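3.2 試料容器と蓋の条件

飲料の持ち運びを想定した保持実験では、市販の断熱スリーブ付きカップを容器として用いた。スリーブは斜めの波形リブをもつ黄土色のもので、予備調査で比較した平滑なスリーブに比べ、指先の滑りに関する申告が少なかった。形状の個体差を抑えるため、カップはすべて同一ロットから取り、口縁に目視で変形が認められるものはあらかじめ除いた。

蓋には成形品を使わず、半透明のフィルムを口縁にかぶせて側面へ折り下げる方法をとった。成形蓋は嵌合によって口縁の剛性を高めるため、側面を挟んだときの開口部の変形が小さくなり、容器本体の性質を評価しにくい。フィルムであれば口縁の拘束が弱く、側圧による楕円化を上方から観察できる。一方で、縁に生じるしわの量は包む者の手技に左右される。本研究では被覆作業をJelínekが一人で担当し、折り下げる長さをスリーブ上部にかかる程度にそろえた。それでも縁の片側にひだが寄る例や、中央がわずかにくぼむ例は残った。くぼみの深さは今回の分析項目に含めていない。

試行は2条件で行った。条件Tianでは容器を単独で置き、条件Heltbyでは複数の容器を卓上に斜めの列に並べ、手前から順に取り上げた。各条件の試行数は35、合計70である。列にした場合は奥の容器が手前の容器に一部隠れるため、側面の把持位置を決めにくくなることが予想された。配置の例を図2に示す。

開口部の変形は、側面を両側から挟んだ状態で口縁の長径と短径を読み取り、その比で表した。読み取りにはフィルムの上から見える口縁の輪郭を用いた。フィルムは縁の近くでやや暗く見え、輪郭の判別を妨げることがある。輪郭を確定できなかった13試行は比の算出から除外し、把持の成否のみを集計に残した。除外した試行の大半は条件Heltbyに属し、列の奥に置いた容器で多かった。フィルムの張り具合と判別の難しさとの関係については4.1で改めて述べる。
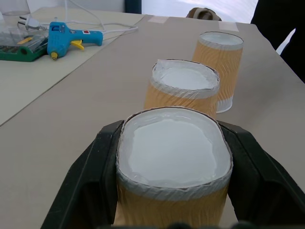 図2 フィルムで口を覆ったスリーブ付きカップの配置(条件Heltby)。手前の容器は側面を挟まれ、口縁がわずかに楕円形になっている。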